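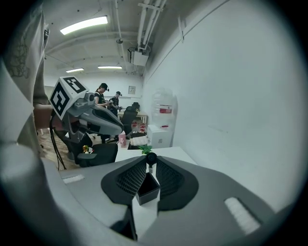
12 September 2024

Day four of giving up sugar, and I have walked to Grostow twice to look at the buns. Only look. The second time the woman behind the counter asked if I was from the health department.

Delali Alhassan, whose idea this was, phoned to say she feels ten years younger. She was chewing.

Supper was lentils. The packet claims 600 calories and I would like to know where they put them. Then I read the label on my "plain" crackers and found sugar listed third, so the whole of yesterday is apparently void.
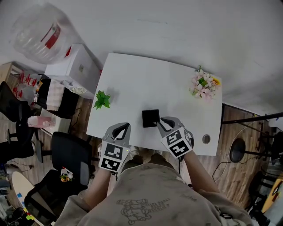

White table, small black box.

Went to bed at nine out of spite. Dreamed about custard. I have promised to keep this up until the 20th, and the jam is still in the cupboard, behind the rice.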